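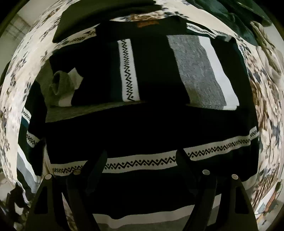 The black sweater with the white zigzag bands, folded, with other clothes around it.

Folding patterned sweaters so the bands don't crease

Posted by Francine Ross

I'm putting my winter knits away until the cold comes back and I can't get the black one right. It has a wide white band across the middle with a zigzag and little diamonds, and a stripe of the same pattern running up and down. Whenever I fold it in thirds I get a hard line down the front that stays there for days. I don't want to hang it because my last one grew at the shoulders. Should it be rolled? And does it matter if white knit sits against dark green for a few months? The shelf is 50 cm deep, if that helps.

Eglītis
Don't roll it, the pattern goes wavy. Lay it face down and smooth the band flat with your hands. Bring one side in only as far as the shoulder seam, lay the sleeve straight down along it, then do the other side. Fold the hem up to the collar once — not twice. With a shelf that deep you have room for one fold. Put a rolled tea towel inside the fold and you won't get a sharp edge.

Heaviest knits go on the bottom. As for the green, wash it before you store it and make sure it's bone dry. If you're still worried about the colour, put a sheet of plain white tissue between the two.

vinix2235
I just hang mine and they're fine

Randitz
Agree with Eglītis on the single fold. If the crease is already there, hold a steam iron just above the wool, don't press, and leave it flat overnight. Check the care label first, as some acrylic blends go limp with steam. I'd also restack the pile in September so the same sweater isn't on the bottom the whole time.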